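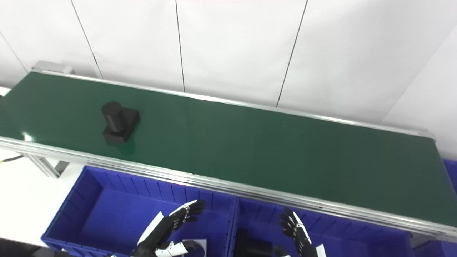
*Page last changed in October, 4:10 pm (tags edited, one answer moved up)*

## Black parts on a dark green belt, bins underneath: how would you set this up?

Hi all! Long-time reader, first time asking in the Workshop section. I've got a small sorting line going in the back unit and I can't decide if the belt is wrong, the lights are wrong, or I'm just being fussy.

The basics: a long conveyor with a dark green belt, aluminum rails down both sides, pushed up close to a white panel wall. Big blue plastic bins go along the front, tucked below the near rail so parts only have a short trip from belt to bin. I bought the conveyor used from a place called Öberg that was clearing out old packing gear, and it came with one sheet of paper for a manual, half of which was about shipping. The bins are Mekero, new, and they were the one thing in this whole project that showed up on time.

What goes down the belt is a black piece made up of a cylinder joined to a block. We do them in batches of 261 for one customer (internal name "Umia", which is what I'll call it here, it's just the job name). They get looked over and go in a bin. Simple enough, right?

Well. Two things bug me.

1. **Black on dark green.** After a while I stop seeing the thing properly. The outline is fine but any mark on the surface just vanishes. And up at the left end there's a bright spot of reflection from the ceiling light that pulls my eye every single time.
2. **The piece doesn't always sit the same way.** Sometimes it stands with the cylinder up, and sometimes it's over on its side with the block sticking out. I'd like every one to arrive the same way up, or at least mostly.

I don't want to replace the belt if I can help it. The quote I got was $71 for the belting itself (fine!) and then a lot more for somebody to come splice it (not fine). I've tried turning off one row of the ceiling lights, and it made the glare better and everything else worse.

Also, side question: is it dumb to have the bins lower than the belt like that? My brother-in-law says they should be up on a stand. He's never sorted anything in his life, but now I can't stop thinking about it. 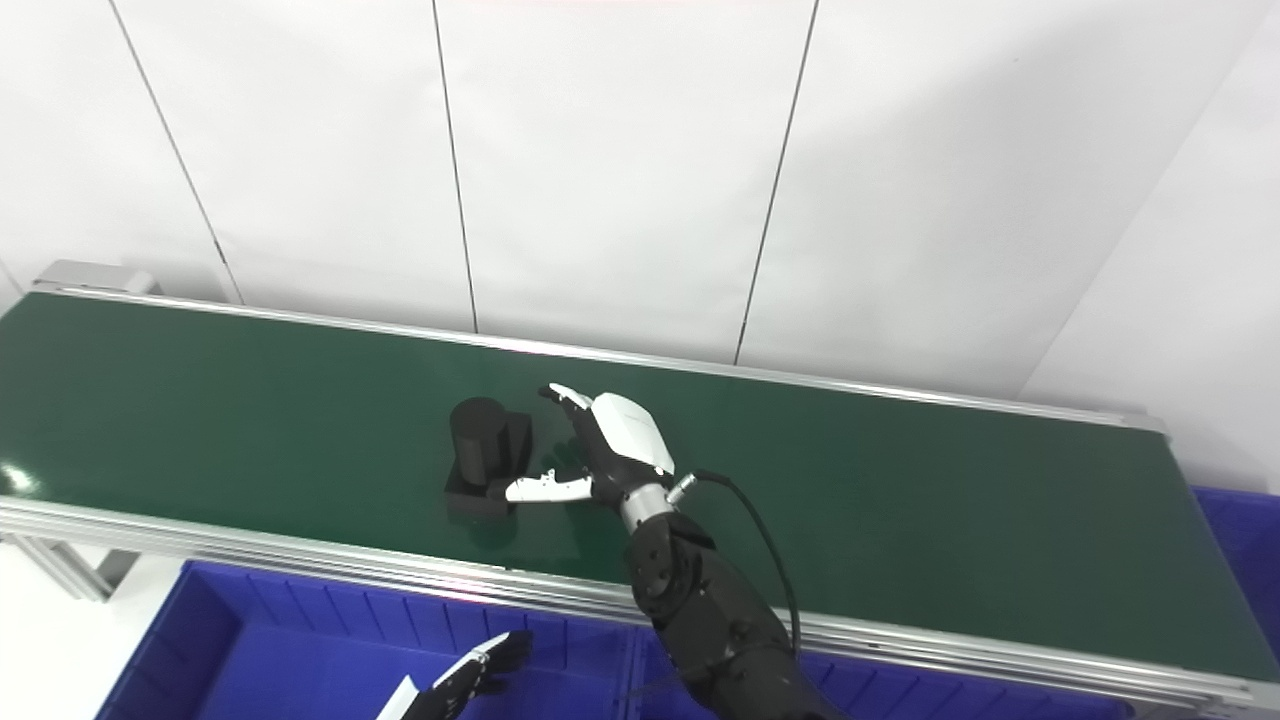 *Photo credit: original poster. Shared under the site's usual terms, please ask before reusing.*

Edited to add what people asked for in the comments: the belt runs slow, I can walk faster than it without trying. The top of it is 31 inches off the floor. The pieces are molded and pretty light. Yes, I have wiped the belt down. It's a smooth belt, not the rough kind, and it shines more than I'd like after I clean it, so maybe I'm making my own problem there.

---

### Answer 1 (marked as helpful by the poster)

I ran a line a lot like yours for nine years, also with a green belt, also with black parts, and I had exactly this complaint. Please don't buy a new belt yet!

Start with the light. Ceiling lights shining straight down on a smooth belt will always give you a hot spot somewhere, and all you get to choose is where. Leave the ceiling lights on and add a long, soft light low on the wall side, aimed across the belt toward you. Light coming in at a shallow angle picks out edges and scratches on black plastic far better than light from above. You've got a white wall right behind the belt, so use it! You can even try bouncing a cheap clamp light off the panels before you spend anything. I did my testing with a shop light and a piece of tracing paper taped over it (use an LED one, please, the old halogen kind gets hot enough to be scary near paper).

For cleaning, skip anything with polish or silicone in it. I'd bet money your spray is part of the shine. A damp cloth with a drop of dish soap, then a second cloth with plain water. It'll take a few cleanings to get the old stuff off.

If you still want contrast after that, check them somewhere else. I put a pale gray mat on a small table at the end and did all my real looking there. The belt was only for moving things. Once I quit trying to inspect on the belt I got a lot less grumpy.

As for the parts landing every which way, what are you doing at the loading end? If they drop onto the belt from any height at all, a piece with a round side and a flat side is going to do whatever it wants. Set them down or slide them on. I made a little ramp out of cutting board plastic so they slid on block first, and most of them stayed how I wanted. Not all. I never got to all.

Your aluminum rails have those long grooves, and you should take advantage of them. You may be able to bolt a guide strip right to the near one with slot nuts, no drilling. Measure the slot first, though. I ordered the wrong nuts twice. Skorkmont sells a sampler bag of different sizes and it paid for itself right away.

### Answer 2

get a white belt. problem solved

### Answer 3

White belts show every bit of dirt, so I'd think hard before doing that. Ours looked terrible in a month.

On the bins, I'm with you and against the brother-in-law. Low is fine if the parts are light and don't scratch easily. The trouble comes when the bin is nearly empty and the first few pieces fall the whole way down. Put a folded moving blanket or some foam in the bottom. And don't fill them to the top just because they're big! You still have to pull them out from under there, and those big bins get heavy in a hurry, even with light stuff in them.

I'd also keep one bin off by itself past the end of the belt for anything you're not sure about. Having the "maybe" pile right next to the good bin is how maybes end up in the box to the customer. Ask me how I know. 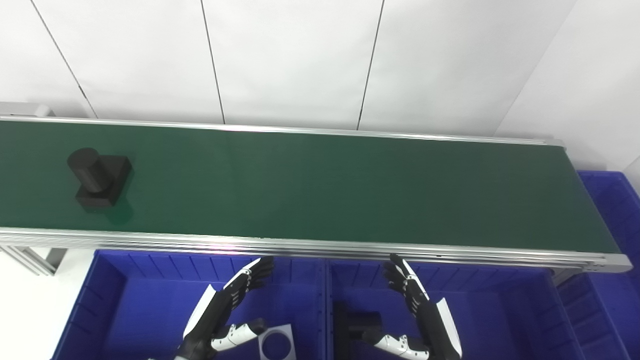

Wouldn't it be easier to run them all lying down, one reader wrote under Answer 3, and quit fighting to keep them upright? A piece on its side has less reason to tip when the belt starts up, and you can still turn it over at the checking table. The same reader added that a strip of masking tape along the belt makes a decent temporary line to load against, as long as you peel it before it goes around the roller too many times.

The poster came back to that one:

Okay, I like this. I was so stuck on having them standing that I never thought to try the other way. Going to do a short run lying down with the clamp light on the wall side and see how my eyes feel by the end of it. I've got foam for the bins already, left over from a couch. Slot nuts are ordered (the sampler bag, I'm not brave). Will update when the next Umia batch comes through.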